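Benjamín Espinoza starts his clinics at the Darnden health centre at eight in the morning, and the first patient on Monday had already been waiting in the car park for a while. She wanted her blood pressure done before work.

"That's the group we were missing," he says. "People in their forties and fifties who feel fine. They don't come to the doctor, so they don't get measured."

Espinoza is a community nurse. He runs the blood pressure checks for Darnden, Branthorpe and the villages between them, and has done so for 5 years. The target for this year was 4000 adults. By the end of September the team had seen 3671, and 2237 of those had not had a reading taken since they last changed surgery.

He doesn't put much of it down to leaflets. What brought people in, he says, was moving the sessions. Branthorpe now has its clinic in the library, next to the returns desk, and Dutlow has one in the church hall on market day.

"In Dutlow they come in with their shopping. I make them put the bags down and sit for five minutes first. If you measure someone who has just carried potatoes up the hill, you get a number that means nothing."

Salt is what he talks about most. He asks patients what they ate yesterday, and he says the answers rarely mention bread, gravy or sauces.

"They'll tell me they never add salt at the table, and I believe them. Then we go through the day and it's ham at lunch, soup from a tin, cheese on toast at night. I don't tell anyone to stop eating cheese. I ask them to pick one thing and have less of it for a month."

A high reading at the clinic leads to a week of readings at home, morning and evening, on a borrowed monitor. There aren't enough monitors. The waiting list at Branthorpe was three weeks long in the summer and has come down a little.

Asked what he would change, Espinoza mentions the letters. The invitation runs to two sides of paper and the phone number is on the back.

"I've asked for it to go at the top. They said it would be looked at when they reprint."

The Dutlow session carries on through the winter, with no appointment needed.

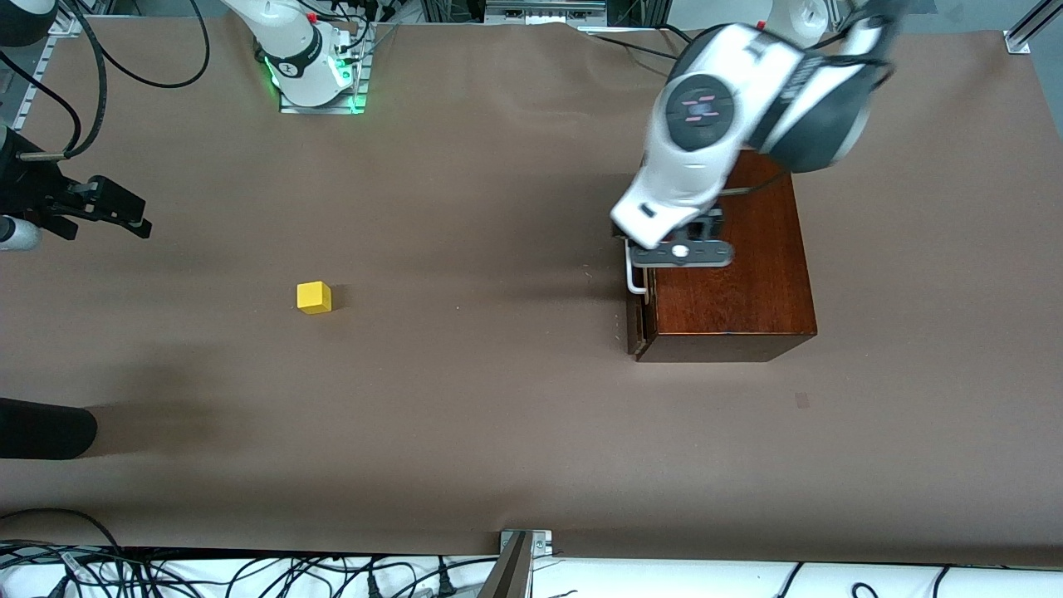 A glossy reddish-brown wooden box with a thin metal handle, on brown paper.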